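Visit to Trarka, March 2021

Vikas Rajput and I went to see how Trarka plans an arm purchase before our own budget closes. Neelam Nautiyal took us through it. They model the cell first and put the order in afterwards, and the model took her 11 days. Arm, pedestal and bench all go in before any money is spent.

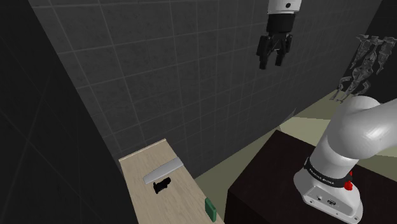
Her quote from Sengar came to $94,000 with the gripper. Guarding and training were extra, and she'd allow another 15 per cent for freight and wiring. Delivery is some 161 days. Vikas asked about leasing, but the rates weren't favourable. We'll price a single arm for next year.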